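기상관측망 운영협의회 정기회의 회의록

일시: 5월 정기회의, 월요일 오후 2시
장소: 그라스소프(Grasthorpe) 지역예보센터 2층 회의실
주재: 이네스 고베이아(Inês Gouveia) 운영협의회 의장
참석: 위원 14명 중 11명(의사정족수 충족)
기록: 협의회 사무국

1. 개회 및 전차 회의록 승인
의장이 성원을 확인하고 개회를 선언하였다. 전차 회의록은 제4항의 관측소 명칭 오기를 정정하는 조건으로 이의 없이 승인되었다.

2. 우량계 교체 사업 경과 보고
관측과는 관할 우량계 173대의 교체 대상 여부에 대한 점검을 완료하였다고 보고하였다. 트로시타노(Trositano) 계곡 구간의 여덟 개 지점은 진입로 유실로 일정이 지연되고 있으며, 장마 이전 완료를 목표로 한다. 위원 일부는 해당 구간이 집중호우 시 하천 수위 예측에 직접 활용되는 점을 들어 우선 시공을 요청하였고, 관측과는 이를 수용하였다.

3. 강풍 예비특보 발표 기준
예보과는 지난 한랭전선 통과 시 예비특보가 실제 강풍 시작보다 늦게 발표된 사례를 보고하였다. 당시 해안 지점의 풍속은 자정 이후 급격히 상승하였으나 야간 갱신 주기가 길어 반영이 지연되었다. 논의 결과 다음과 같이 의결하였다.
가. 전선 접근이 예상되는 야간에는 갱신 주기를 한 시간으로 단축한다.
나. 발표 기준 풍속은 현행을 유지하고, 가을철 검증 결과에 따라 재심의한다.
표결: 찬성 9, 반대 1, 기권 1.

4. 자료처리 용역 계약
사무국은 바우터르스(Wouters)와 스티로(Stiro) 두 업체의 제안서를 비교 보고하였다. 바우터르스는 결측 자료 보정 절차가 구체적이며, 스티로는 유지보수 대응 시간이 짧은 것으로 평가되었다. 위원회는 양사에 보완 서류를 요구하고 차기 회의에서 결정하기로 하였다.

5. 주민 문자 안내 서비스
신규 가입자는 763명으로 집계되었다. 서리 안내가 농가에 지나치게 이른 시각에 발송된다는 민원이 있어, 발송 시각을 오후 6시로 조정하기로 하였다. 고령 가입자를 위한 음성 안내는 예산 검토 후 보고한다.

6. 기타 안건
하계 비상근무 편성표는 각 과에서 금주 내 사무국으로 제출한다. 낙뢰 감지 자료의 외부 제공 요청 건은 법무 검토를 거쳐 차기 회의에 상정한다.

7. 폐회
의장은 더 이상의 안건이 없음을 확인하고 오후 4시 10분 폐회를 선언하였다. 차기 회의 일정과 보완 서류 제출 기한은 사무국이 서면으로 통지한다.
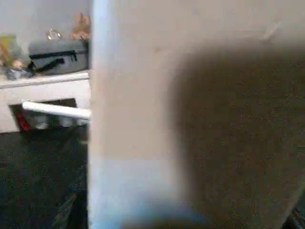 회의록에 대한 정정 요청은 차기 회의 개최 전까지 사무국에 서면으로 제출하여야 한다.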